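Stidwood opens packing room for school and club orders 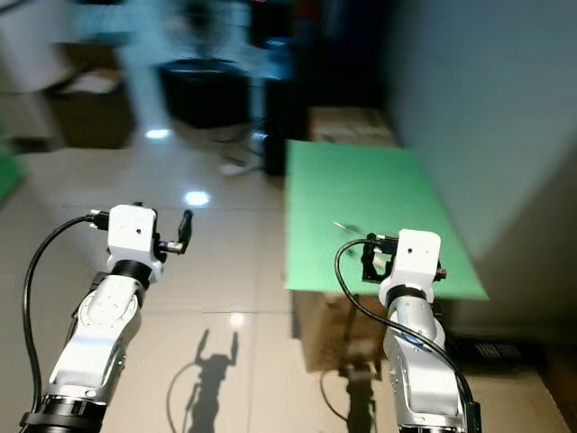 Ieuan Morris

28 October 2025 - Stidwood, the stationery and craft supplier based in Erkstead, has opened a packing room for orders from schools and clubs.

The room is on the ground floor of the Hovland building, which dates from 1925. It has grey walls and a beige tiled floor, and goods are kept in cardboard boxes until they are sorted. Flat items such as boards are laid out across the boxes while an order is put together.

Until now, school orders were packed in the shop after closing time. The new room means they can be made up during the day and sent out within 2 working days.

Stidwood supplies 256 schools and clubs in the area. Orders of 33 items or more will be delivered free of charge until the end of February. Smaller orders can be collected from the side entrance on weekday afternoons - please bring the order number.

Customers may return clean cardboard boxes for reuse. They should be flattened and free of tape.

Existing accounts are not affected by the move. Order forms are available from the shop counter.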